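Project update for Vestgate – February

Hi all,

I promised you a straight account of the month, so I'm starting with the bad bit. We had a fault in the simulator, it cost us most of two weeks, and the milestone on bin picking has slipped because of it. The money is fine. The schedule isn't, and I'll get to that.

You'll remember the plan was to run 400 practice picks in simulation before anyone let the real arm near the Reklow parts. We got to 291. Up to then things looked great, and I was already drafting a much more cheerful report than this one! Then I sat down to look at the force logs and found 13 runs where the arm had reached back toward its own base and the planner hadn't raised a single warning.

The planner is supposed to refuse any move that brings the gripper too close to the arm's own body. It was checking the upper links perfectly well and skipping the base altogether. Somebody (me, I'm sorry to say) had switched off the base check in the fall while we were fixing the mounting height, and it never got switched back on.

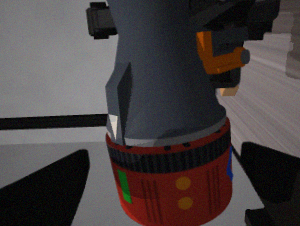
Mercedes Nina

Seen from the gripper end, with the fingers in close to the red base and the gray column, the problem is pretty plain. I went back through the whole batch from this view after that, and it's now part of how I review every run. It's slow going and my coffee bill is up, but I should have been doing it from the start.

What we've done so far: the base check is back on, and the software won't start a batch without it. Bedoya went through the settings file line by line with me and we found one more leftover, a speed limit of 82 percent that was meant to be lower for anything near the mount. That's fixed too. I've thrown out the whole set of 291 runs and started over – painful, but I didn't want to stand in front of you later defending results I only half believed.

No hardware was involved. The real arm stayed powered down through all of this and will stay that way until we have a clean set of 400.

What I need from you is a new date for the milestone. Four more weeks would do it. Skilon have said they can hold our slot in the test cell, so there's no extra fee, and I don't need more budget for computing time either. If four weeks is a problem on your side, call me and we'll work out what can be shown earlier – probably the part-sorting piece, which doesn't depend on any of this.

I'll send the new run logs as soon as the batch finishes.

Recent updates
Gripper pads: what we ordered and why
Mounting height, second try
Notes from the Skilon visit
Reklow parts list, revised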